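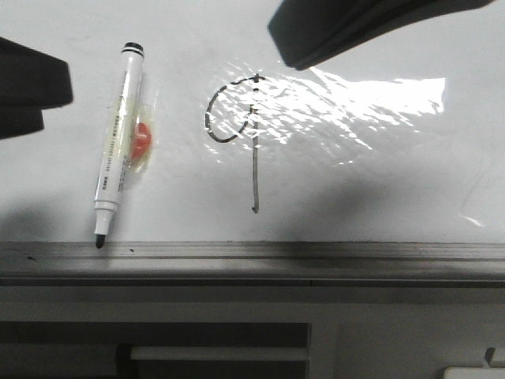 Room Resetter, part-time
Vunero Learning Rooms, Palstead
Posted Jun 12, 2020

We rent out meeting and study rooms at two addresses, Gurkwood and Keskinen Street. We need one person to put the rooms back in order between bookings. The work is markers, boards, tables and chairs. Floors and restrooms are done by a cleaning company.

Hours and pay
17 hours a week, evenings, starting in July. Shifts end by 10. Pay is monthly.
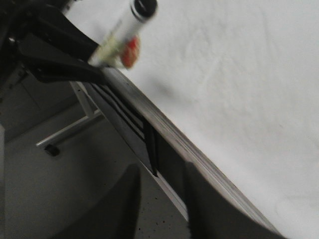 White marker or small tube with a black cap, by the edge of a white table.

What you will do
Wipe boards and trays. Pick up markers left on tables and test each one on scrap paper. Throw out the dry ones and restock from the supply closet. Put candy wrappers, stickers and stray magnets where they belong. Fill in the room sheet before you lock up.

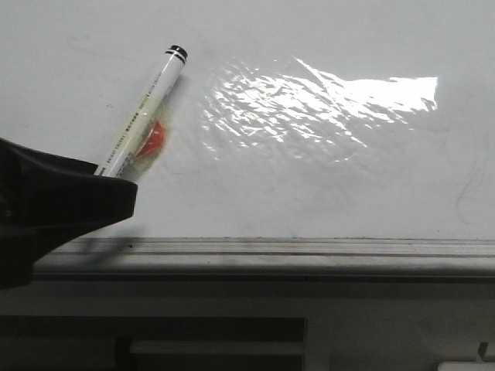 Permanent markers get mixed in with the dry-erase ones, so read the barrel before you put anything back on a tray. If a board has been written on with the wrong kind, note it on the sheet and leave it for the day shift.

You should be able to lift 49 pounds and work alone. No experience needed.

To apply, leave a short letter at the Gurkwood front desk, Room 413. We reply within 7 days.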